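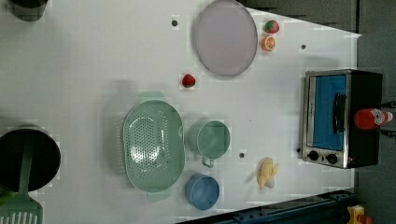
Play kitchen props on the Irside table, overhead camera view.

Resetting the Irside kitchen table between runs

These steps cover the table reset and the short camera check that goes with it. Follow them at the start of a shift and after every block of runs. You need the prop bin, a dry cloth, the hex key from the Julto drawer and the reset sheet on the clipboard.

Before you start

Stop the current program and wait for the arm to reach its park position. Press the stop button on the controller. Do not reach over the table on a pause alone, as a paused program can be resumed from the desk.

Clear and wipe

1. Take off the small props first: fruit, bowl, small pot. Then the plate and the colander.
2. Lift the toaster oven with both hands and set it on the cart. Close its door before you lift.
3. Wipe the top with the dry cloth. No spray. Liquid runs into the peg holes and stays there.
4. Check the holes for crumbs of foam or tape. A wooden skewer gets most of it out.

Check the rail

Push sideways on the metal rail at each end. If it moves, tighten the bolts with the hex key, a little at a time, working from one end to the other. A rail that has moved means the camera check below has to be done in full.

Check the camera

1. Open Kurent and load the saved reference view.
2. Compare the table edge in the live view with the edge in the reference. The live view is rotated, so the edge runs down the right side. Leave it that way. The saved calibration expects it.
3. If the two edges are more than 4 pixels apart, run the board calibration at 200 mm and again at 300 mm above the table.
4. If it still fails after three tries, stop and tell Zoi Andreadis. Do not bend the camera bracket.

Glare on the colander is normal. Glare that hides the holes completely is too much, so turn the side lamp down until they show.

Put the props back

Place the toaster oven first, with the door facing the open part of the table. Large items go next and fruit last. Positions do not need to match the previous run, but leave finger room around anything the gripper has to pick up. Handles may point any way.

Props may lie on their side, and a bottle can go on top of the oven. Keep the cable clear of the arm's path.

Restart

Release the stop button, clear the fault in Zapata and home the arm at low speed. Keep a hand near the button during the first move. Write your initials and the time on the reset sheet, and note any prop you swapped out. Damaged props go in the gray tub under the cart.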